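Projects > Student Work > Textiles and Home

Overview Journal Materials Results Contact

18 May 2020
By a second-year student, Textiles and Home

My project this term was all about heavy fabric and how people deal with it at home (sorting it, folding it, finding somewhere for it to go). I picked the topic back in November, when I was fighting with a big pile of winter things in my apartment on Onder Street and thought, there has to be a better way to do this!

I kept a folding journal the whole time and ended up with 343 entries, which is way more than my advisor asked for. Most of them are short. A lot of them just say "too thick, try again." I used the Lindqvist fold for the flat pieces and the Bandell roll for everything bulky, and I had a budget of 5 dollars for labels, so those are masking tape. 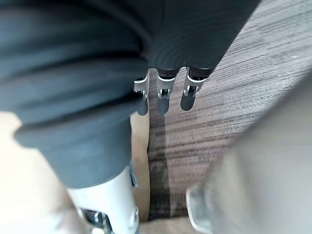

Fig. 1. Navy fabric bunched in thick folds, with the gray wood-grain floor behind.

Dark matte fabric like this was the stuff I wrote about most. Thick folds don't want to lie flat, and if you press one side down the other side puffs up. With the Bandell roll I got my best results by starting at the heavy end and going slowly, smoothing as I went. The Lindqvist fold looked great for a minute and then slid open, so I gave up on it for anything fuzzy.

Ribbed pieces were a nice surprise! I lined the ribs up with the fold and the edges came out much straighter than I expected. I wish I'd tried that before entry 200-something, but oh well.

The full journal is in the Droditz binder on the second shelf, and my fold diagrams are in the back pocket.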